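Notebook > Stores and Tools > Marking

Entries Index Methods Search

July, morning start 8:20

Marking and labeling, continued from the June pages. The aim is still to settle how we put ID numbers on small tools and parts at Vudadbridge so they can be read after a couple of years of handling and cleaning. The register in Pusturent has 2,948 lines. We have now physically checked 1,673 of them against the shelf. Of those, 1,245 had a number I could read at the first try, under the ordinary bench lamp and without a loupe. The rest needed wiping, tilting, magnifying, or guessing from the drawer they were in. Guesses are flagged in the register with a G and should not be trusted.

Mark types found so far, worst first:

Paper label with clear tape over it. Fine for boxes. On anything that gets washed, the tape lifts at one corner and water gets under. Most of the G flags come from these.

Paint pen. Good on dull surfaces, poor on polished ones. White goes yellow near the soldering benches. Green was a mistake, can't be read on dark gray at all.

Drustau tape (the narrow black-on-white). Better than expected. Stays put on flat faces, but on anything thinner than a pencil the ends meet and start to peel. Flag-style wrapping works but gets in the way of the fingers.

Electric etching pen. Legible if the person doing it has steady hands. Depth is all over the place.

Engraved. Best by a long way, as expected.

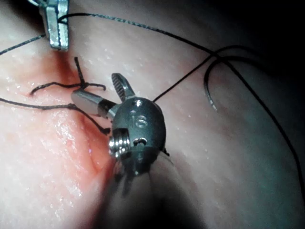

Engraving depth is less important than I had assumed, and the fill matters more. We went through the drawer of engraved pieces and sorted them by how easily the digits read. Shallow digits with a light fill beat deeper digits with no fill every time, even when part of the fill has gone. The 16 on the dark gray rounded head is the kind of thing I mean: light characters, a little worn, and still clear against the metal. Two digits only, on the upper face, with nothing else crowding them. Our own marks have been running to seven characters because the register number was designed first and the mark second. Seven characters will not fit on a curved face at any height worth reading.

So: short number on the part, long number in the register. The short number only has to be unique within its drawer. Drawer code goes on the drawer front and on the tray. I know this was proposed before and turned down on the grounds that parts migrate. They do migrate, but a part with an unreadable long number is no better off than a part with a short one in the wrong drawer.

Duplicates. If we go to short numbers there will be clashes whenever drawers are merged. The last merge, when the Inthanon store moved into ours, produced 47 duplicates, and that was with long numbers. Both stores had started their sequence at the same place. Sorting it out took most of a week. For the next merge, renumber before moving anything.

Test pieces, set B

Offcuts of three metals from the scrap bin, one face polished and one face bead blasted. Digits 1 to 9 engraved on each at three heights: 1.5 mm, 2 mm, 3 mm. Fill is lacquer stick, rubbed in and wiped across the grain, left overnight before any washing. One piece of each metal left without fill for comparison.

Wash cycle: warm water with the usual detergent, ten minutes, nylon brush, rinse, air dry on the rack. Forty cycles done over two weeks. Read after every tenth cycle by two people separately, at arm's length and then at reading distance.

Results at forty cycles:

3 mm filled – all readable at arm's length, both faces.
2 mm filled – readable at arm's length on the blasted face, reading distance on the polished face.
1.5 mm filled – reading distance only. 6 and 8 confused twice, 3 and 8 once.
Unfilled – 3 mm readable if tilted. Smaller sizes not worth recording.

Aluminum lost fill fastest. I put this down to the brush rounding the edges of the groove, but have not looked under the microscope yet. Stainless held best. Brass was in between and discolored, which oddly helped.

Typeface: we used the single-line font that came with the engraver. The 1 and the 7 are too close in it. There is an alternative set with a foot on the 1. Switch to that before doing any real parts.

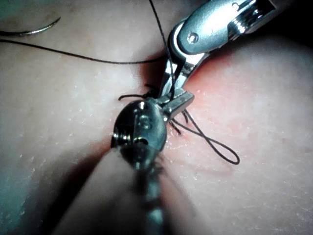
Entry by the stores bench, Vudadbridge
Filed under Marking, July

Glare is the next thing to deal with. Half of the "unreadable" marks on polished faces come up perfectly well once the lamp is moved, so strictly it is a lighting fault and I have been counting it against the mark. Tried the following on the ten worst pieces from the first pass.

Bench lamp straight down: four of ten readable.
Bench lamp from the side, low: seven of ten.
Window light, north side, no lamp: eight of ten.
Lamp through tracing paper: nine of ten, and quicker than any of the others as there was no need to tilt.

The tenth piece has been sanded by someone and has no mark left. It goes in the G list.

Made a diffuser from tracing paper and a wire lampshade ring. It hangs on the lamp arm with two binder clips. The heat from the lamp is low enough that the paper is fine, but turn it off when leaving. If we keep using it I will replace the paper with drafting film, there is half a roll in the plan chest.

This changes how the earlier numbers should be read. The first pass was done without the diffuser. I am not going back to repeat it, but the remainder of the register will be checked with the diffuser on, and I have ruled a line in the log at the changeover so the two sets don't get mixed.

Placement. Notes from going through the hand tools with the people who use them:

Don't mark a face that gets gripped.
Don't mark across a joint or over a screw. Parts get swapped and then half the number belongs to something else.
On round stock, run the digits along the length. Around the circumference you only ever see two of them at once.
Keep the number the right way up for someone holding the tool in use. Several of ours are upside down from that position, my doing.

Also asked about color rings as a backup. General view was that rings are fine for saying which room a tool belongs to, useless for saying which tool it is. We have three rooms and five ring colors, so enough for that. Silicone rings crack. Heat-shrink is better but has to be cut off to be changed, and somebody will cut toward their thumb.

Pusturent export still truncates the notes column. Workaround is to put the drawer code first and the comment after. Reported in spring, no change.

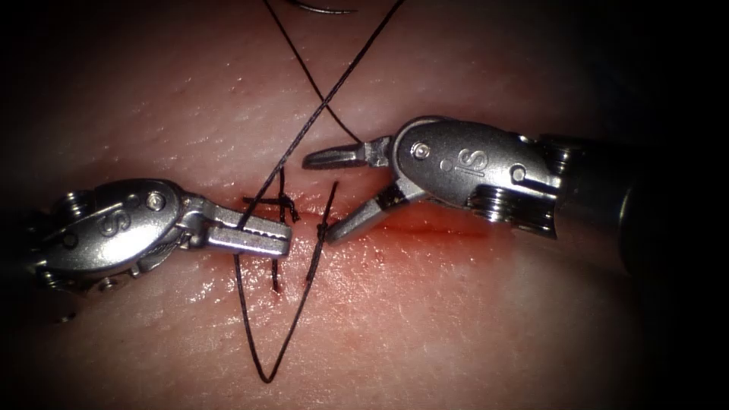
What digit height should we use on the small tools?

Use 2 mm with fill wherever the face will take it, and go down to 1.5 mm only if the number can be chosen to avoid 3, 6 and 8. Anything too small for that gets a numbered tray slot and no mark on the part itself.

Left to do before the next batch:

Change the engraver font and cut one more test strip with the footed 1.
Microscope look at the aluminum grooves, filled and unfilled, side by side.
Order lacquer stick, white. The current one is down to the paper.
Write the drawer codes on the fronts. Use the Drustau tape for these, it is good on flat painted steel and we have plenty.
Reprint the G list and leave a copy at the counter so people can fill in what they know.

The etching pen has gone back in the cabinet. It can stay there for toolboxes and other rough work. Please don't use it on anything with a polished face until the test strip is done – a bad etched number has to be ground off before we can engrave over it, and on the thin pieces there is not enough metal to allow that.

Stopped 4:45. Set B is on the rack with the tags on, leave it where it is. The next ten cycles start when the detergent arrives.

3 comments | 2 shares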